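Filono Episode Notes

Scene-by-scene notes for the animated series Filono, kept by Hamisi Mohamedi.
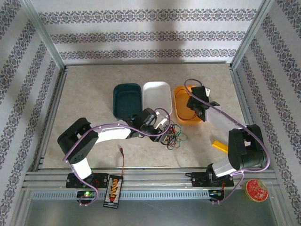
The set covers seasons 1 and 2, for a total of 47 episodes. Each episode has its own text file, named by season and episode number. The two-part finale is stored as one file per part, the way it first aired.

Fields

title - as shown on the title card
characters - everyone with a speaking line
setting - Sestlow, Rowlands or other
songs - first line only
mood - one word, my own pick
notes - anything else worth keeping

Mood is a personal call. I marked most of the lighthouse episodes as "sad" and a friend who read them thought half should be "funny". Change it if you like.

What is missing

The shorts are not in here. Neither are the comics, which give the Queen of Rowlands a different backstory and would only confuse the character lists. Song credits for season 1 are patchy - the end titles go by too fast and I left blanks where I couldn't read a name.

Spelling follows the subtitles, even where they disagree with the title cards.

Changes

09/07/2018 - fixed character lists for the last 10 episodes of season 2, split "guard" into "guard" and "old guard"

Send corrections with the episode number and a time stamp.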